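Nellden, the small software firm that has spent the past couple of years teaching robot arms to handle clothes, put out a new version of its planning software on 30th June, and people who have been waiting for it (there are more of them than you might think) seem very pleased indeed. The release is called Rellthorpe, after the street where the firm had its first office, and its main job is to decide where on a garment to take hold next, and which way to pull once the cloth has been gripped.
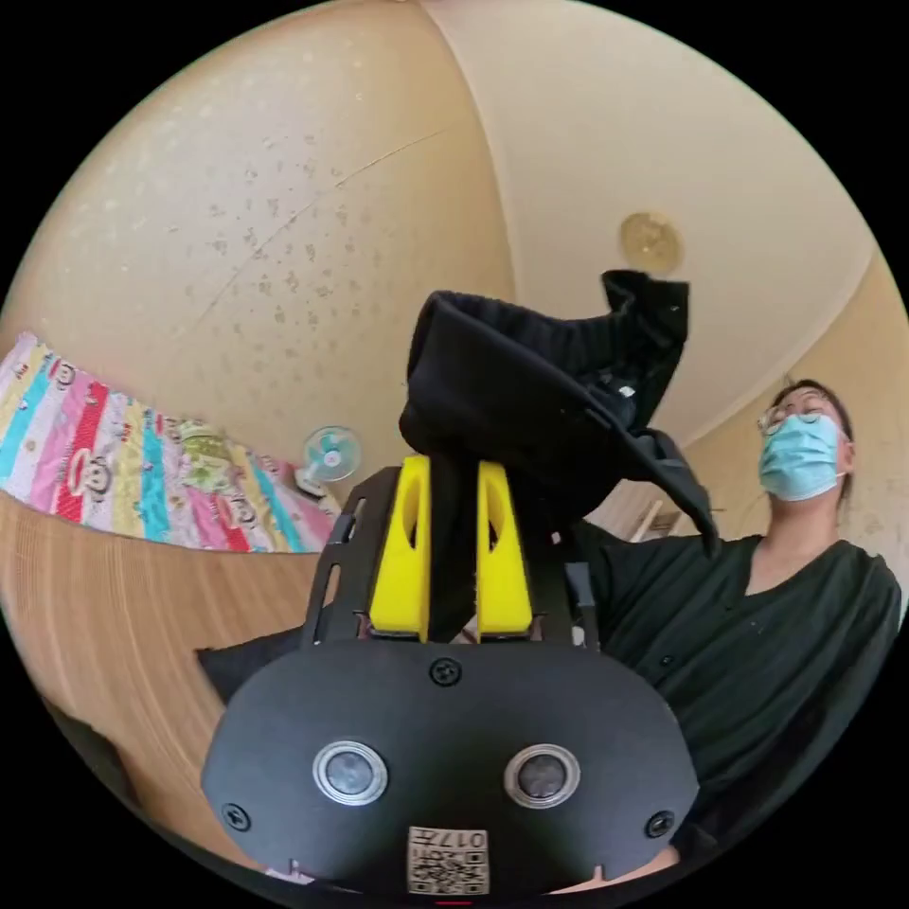

**Keith Treloar**
*Software correspondent*

Dark clothing has long been the awkward customer in this line of work. A black top held up in the air gives a vision system very little to go on, with folds running into one another and hardly any shading between them, and the older Nellden planner would often sit there dithering before it chose a spot. Rellthorpe keeps a running guess at the whole shape of the cloth, including the parts tucked out of sight, and updates that guess every time the grip moves.

The training set behind it holds 2,000 demonstrations, gathered in ordinary bedrooms with hand-held grippers, and 438 of them are of black or very dark garments. Pavithra Unnithan, who leads the perception work, told me over a long and cheerful phone call that she had wanted even more of the dark ones, and that she has been eyeing other people's wardrobes ever since January!

"Home is where the cloth is, so home is where we went," she said. "You get patterned sheets and odd corners and a bed that's the wrong height, and the software has to make its peace with all of it."

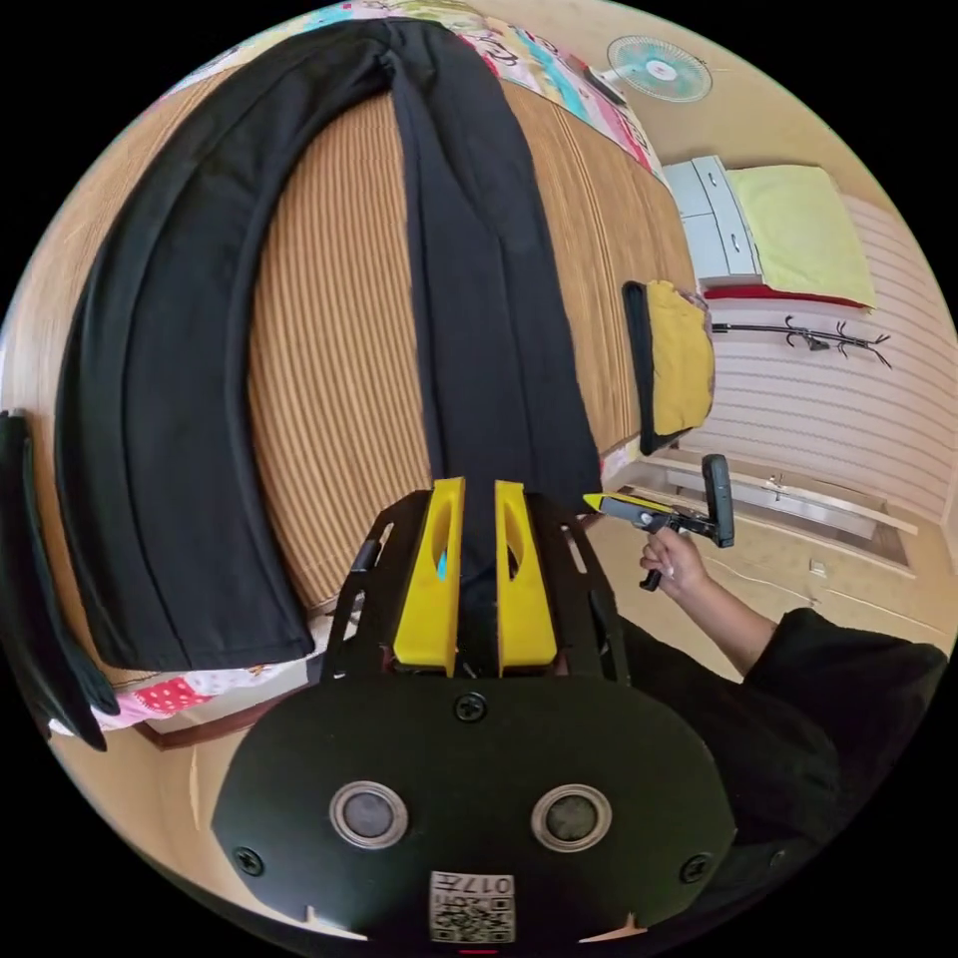
*By Keith Treloar, with additional reporting by Ailbhe Nic Giolla*

Long garments get a planner of their own. When something like a pair of trousers is stretched over a bed, the software treats it as a chain of short sections and works out how the far end will follow when the near end is drawn back, so that a leg lying in a curve can be straightened with one pull if there is room for it. A striped cover underneath used to upset the edge finder quite badly, as it took the stripes for hems, and a good deal of the winter went on putting that right.

There is a handy replay tool as well, written by Natanael Rezende, which lets you step through a demonstration and see the planner's choice of grip beside the one the person made. Hurex, which builds folding tables for laundries, has been trying it on 100 recordings of its own and hopes to move its towel line over later in the year.

Rellthorpe is free to existing Nellden customers, and the notes on moving from the old planner are on the firm's site. Support for working with 2 arms at once is still marked as a trial feature.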